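Solheim opens remote training bench in Nindville

May 2022

Solheim has opened a bench at its Nindville site where people teach a two-armed robot household jobs by steering it by hand from a second set of controls. The first job on the list is tidying up sports gear.

An operator sits at a desk next to the bench and moves a pair of light handles. The arms copy each movement, and the joint positions are saved together with the video. Each run is then used to train the control software, which the company calls Prato. The current task covers badminton equipment: shuttlecocks, rackets, a racket cover and a tube, along with some cloth.
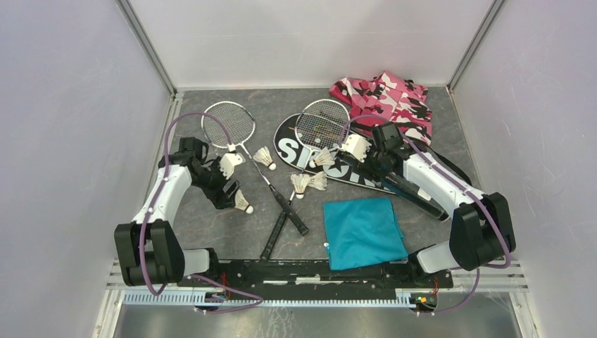

Badminton gear on the Nindville bench 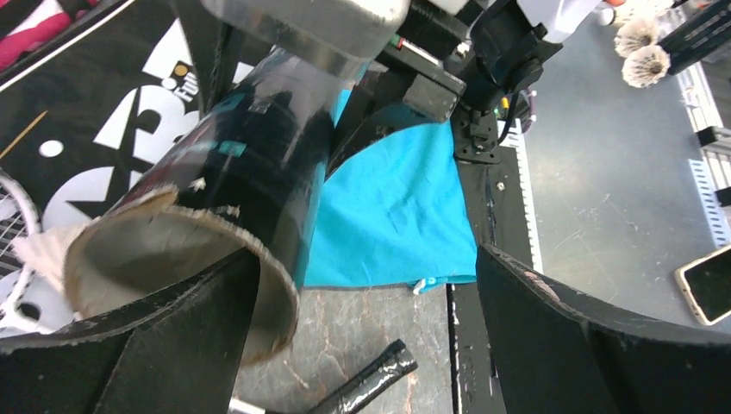
Solheim said it has saved 3018 runs since January, recorded by 16 operators. New operators get 2 days of practice before their runs count toward the training set. Most of that time goes to learning how far to close the grippers, as the handles give no sense of touch. Feathers are easily crushed, and a racket handle can turn if it is picked up too far from the middle.

Runs in which an item is dropped are kept if the operator recovers and finishes the job. Those that are stopped early are stored separately.

The company plans to add seven more tasks, among them folding towels and packing a lunch bag. A second bench is being built in Zurbridge and will use the same arms and the same desk controls, so that runs from both sites can be combined. Solheim has not said when Prato will be tested without an operator at the desk.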